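Relatório de progresso ao financiador
Programa de leitura em família, bairro de Zosville
Período: segundo trimestre, até ao fim de agosto
Preparado por: Nele De Haan, coordenação

1. Situação geral

O programa está a decorrer de acordo com o plano aprovado, com uma exceção no calendário das sessões da tarde, que explico no ponto 3. Neste período trabalhámos com 40 famílias inscritas. A maior parte delas fala em casa outra língua além do português, e por isso mantivemos os livros bilingues como primeira escolha para os empréstimos.

Foram registados 1.236 empréstimos de livros desde o início do programa. O número inclui as renovações, porque o sistema antigo da biblioteca não permite separar as duas coisas. Evelien Prins está a preparar uma folha de registo nova, e no próximo relatório espero apresentar os dois valores em separado.

2. Atividades realizadas

As sessões de leitura em voz alta continuaram na sala grande da biblioteca, às 10h00, para as crianças de quatro a seis anos. Cada sessão tem uma história, um momento de conversa e um momento com letras e sons. Os pais ficam presentes durante todo o tempo. No primeiro trimestre alguns pais preferiam esperar no corredor, e pedimos então que se sentassem ao lado dos filhos. Esta mudança foi bem aceite.

Renata Marciniak orientou três encontros só para adultos. O tema foi como ler um livro a uma criança quando o próprio adulto não lê com facilidade. Os participantes praticaram contar a história a partir das ilustrações, sem olhar para o texto. Uma mãe disse-nos que já fazia isto em casa, mas que tinha vergonha de o dizer na escola. Considero este encontro o mais útil do período e proponho repeti-lo no outono.

As malas de leitura da coleção Tamayo circularam entre os dois jardins de infância parceiros. Duas malas voltaram incompletas e os livros em falta já foram encomendados, com a verba de reposição.

3. Desvios em relação ao plano

As sessões das 17h30 começaram mais tarde do que o previsto. A biblioteca alterou o horário de verão e a sala não estava disponível para nós a essa hora. Kobe Hendriks negociou uma alternativa com a associação Jinden, que nos cede uma sala até ao fim do ano. A sala é menor, e o grupo da tarde ficou por isso limitado.

Também não foi possível terminar a tradução do guia para os pais. A versão em português está pronta e revista. Falta a revisão das outras duas versões.

4. Orçamento

As despesas estão dentro do valor aprovado. A linha de deslocações foi pouco utilizada. Pedimos autorização para transferir o saldo desta linha para a compra de livros, conforme a tabela que Sem Dierckx enviou em separado. Nenhuma outra linha precisa de alteração.

5. Próximo período

Vamos abrir novas inscrições, concluir o guia e iniciar as visitas às turmas da escola Trovden. Gostaríamos de receber a vossa resposta sobre a transferência antes da encomenda dos livros de outono.

Fico à disposição para qualquer esclarecimento.
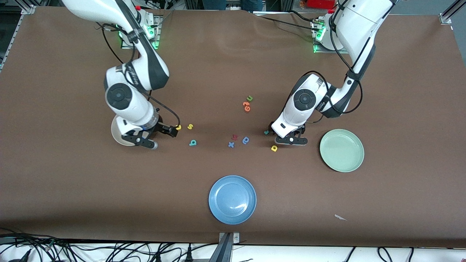
Figura 1. Letras coloridas de espuma e três pratos sobre uma superfície castanha.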